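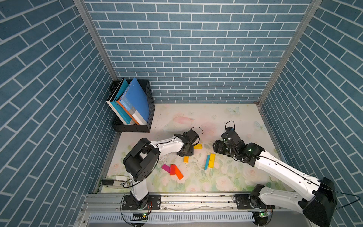
The spring session of the Praltareo Certificate in Technical Translation will be the first to run under the revised attendance and assessment rules. Several participants have written to me at this address, and the same questions have come up often enough that I would like to answer them in one place. What follows is my own account as one of the instructors. The handbook issued by the Busex office remains the governing text, and wherever my wording differs from it, the handbook should be followed.

The certificate consists of 15 taught sessions, held on Thursday evenings in Gondden Hall, and one supervised translation project. Under the former rules, a participant could miss any number of sessions provided that the project was submitted on time. This was generous, and in my view it served the stronger translators well. It served others poorly. A participant who had missed the sessions on terminology management would often arrive at the project without a working glossary, and the supervisor would spend the first two meetings teaching what had already been taught.

From this session onward, participants are expected to attend at least 12 of the taught sessions. Absences do not need to be explained unless they exceed the permitted number. A participant who expects to go over the limit should write to Dilek Taşdemir in the program office before the absence takes place, if at all possible. Work travel, illness and family care have all been accepted in the past and will continue to be.

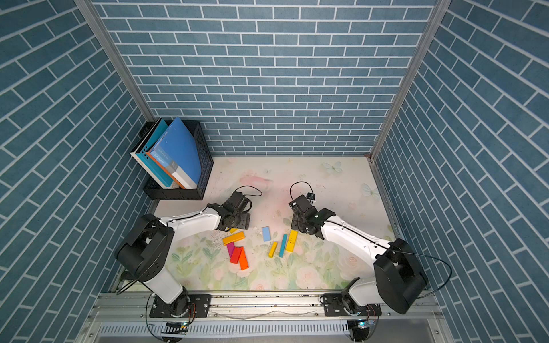

Joining a session remotely will count as attendance, with one exception. The two revision workshops depend on the exchange of marked paper drafts between partners, and they must be attended in person. I argued for this exception at the November meeting and am aware that it is not popular. Erhan Oral, who teaches the legal strand, would have preferred a remote option with scanned drafts. We tried that once, two years ago, and the comments participants gave each other were noticeably thinner than usual. He considers one trial too little evidence, and he may be right. The matter will be looked at again after the summer.

The assessment of the project has also changed. The mark was previously decided by the supervisor alone. Each project will now be read by the supervisor and by a second reader who has not worked with the participant. Nazmiye Taşdemir and Hüsnü Başaran have agreed to serve as second readers for the coming session. If the two marks differ by a full grade or more, the readers will meet and settle on a single mark. The participant receives both sets of comments in every case.

Length has been a recurring point of confusion. The source text should be about 1,000 words, not counting tables and captions. The translator's commentary is separate and should not exceed four pages. Last year I received a commentary of 19 pages – a careful and interesting piece of work, but one that left its author very little time for the translation itself.

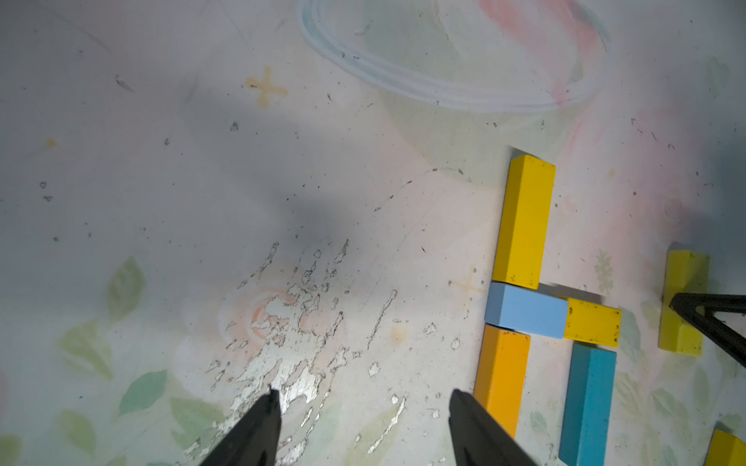
Source texts must be approved before work begins. Participants may propose their own, and I encourage them to do so. Manuals, safety notices, maintenance schedules and product standards are all suitable. Marketing copy is not, and neither is any text for which a published translation already exists in the target language. Approval normally takes a week.

Finally, a word on the Bouazza bursary. It covers tuition in full but does not cover printing or travel. Recipients are held to the same attendance rule as everyone else, and an approved absence has no effect on the award. A deferred place keeps its bursary for one session only. Applications go to Erdal Dağdelen and close at 5 p.m. on the last working day before registration opens.

I will hold open office hours in Room 59 during the first two weeks of the session, from four o'clock until class begins. Participants who are still choosing a source text are welcome to bring two or three candidates with them.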